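May, by Lotte Vermeulen

The community lunch in Ralstead will move to a bigger hall from next month. The lunch is served every Sunday at noon, and lately there are not enough chairs for all the people who come. Last Sunday 67 guests had a meal, and a few families waited outside until a place was free.

The new hall is next to the old Meijer bakery. It has a proper kitchen and a ramp at the side door, which the older guests have asked for since the winter.

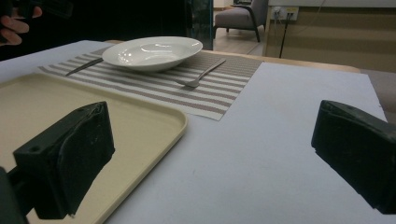

A cream-coloured serving tray on a white table.

Ilse Van den Broek started the lunch with two neighbours in her own living room. She told us that the menu will stay simple, with soup, bread and one warm dish. "People come for the company also," she said. "Some of them stay until we switch off the lights."

The price stays at 3 pounds for adults, and children under 11 eat free. Periklis Panagiotou, who cooks on most weeks, is looking for a second cook for the summer, when he visits his parents.
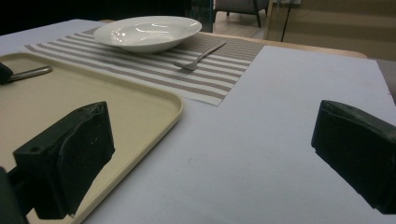
Do guests need to book a place?
Booking is only needed for groups of more than six. All other guests can come to the door from half past eleven.

The old hall will be used for the lunch until the end of the month. After that it goes back to the dance school, which has 16 new pupils and needs the room at weekends.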